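Talks > Everyday Objects Evenings > Speaker notes > The desk mug

Speaker notes, Vira Marchuk, 8/16/18

Start without the slides. Ask who has a mug on their desk at work right now, and who knows what state it's in. Wait for the groans.

Right, so I've been drinking tea at desks for a very long time (too long!) and for the past year I've been keeping notes on it, which is how Zakhar talked me into standing up here. I want to talk about one very ordinary thing, the mug that lives on a working table, and what it has to put up with.

Slide 1, title. Don't linger.

Slide 2, the tally. I asked everyone in the Zukivard building to fill in a card, and 187 came back. The question was simply "what do you want from your mug?" Most people wrote "keeps it hot". Second was "doesn't tip over". I'd expected colour to come higher, and I was a bit sad about that as I'm fussy about colour myself. Read out the card that just says "that it's mine".

Slide 3, handles. Do this one with the props. Pass round the round-handled one from Urberg first, then the squared one. Round handles feel nice when the mug is empty and then your fingers slide down when it's full. A squared-off handle gives you a flat bit to hang on to, and I find I spill less, though Zakhar says the corner digs into his knuckle. Ask for a show of hands. (At the July run-through it split nearly down the middle and we lost 5 minutes to arguing, so keep it moving.)

Slide 4, rims. I love a steel rim. I know some of you can't bear metal against your teeth and I do understand, but it doesn't chip! My old china one from Leso had a nick in it for years and I just learned to drink from the other side, like everybody does. Tell the dishwasher story here if they seem awake. If not, skip it.

Slide 5, where it stands. This is the bit I care about most. A mug on a shared table needs a place, and the place has to be the same every day, or somebody's elbow will find it. Mine goes on the left, handle turned in to the right. I'm right-handed, so that sounds daft, but it means I have to put down whatever I'm holding and reach across for it properly, and I haven't soaked a notebook since. Leave the picture up while I talk.
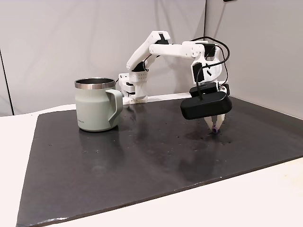 Slide 5: sage-green mug on the left of the board, handle to the right.

Point out the colour, please, Vira, don't forget. A pale matte green is so easy on the eye next to dark grey, and you never lose it among the black and white kit. Then the shiny band at the top, which ties back to slide 4.

Slide 6, washing up. Short. Bicarb and a soft cloth for the brown ring, leave it 40 minutes, rinse. Don't scour a matte finish, it goes patchy and stays patchy.

Finish with the Dmytriv cupboard, the one with all the orphan mugs, and invite people to take one home. Then questions. Kettle's at the back.

Comments

teabag_tom: Went home with two from the cupboard. Handle to the right has lasted three days so far.

Zakhar Fedoruk: My knuckle stands by its statement.

Olha: Does the bicarb work on steel rims as well or only the inside?

Vira Marchuk: Fine on mine, Olha, just use the soft cloth and dry it after.

Related talks
Spoons we never bought
The Dmytriv cupboard: a short history
Coasters, for and against
1000 cups later: notes on limescale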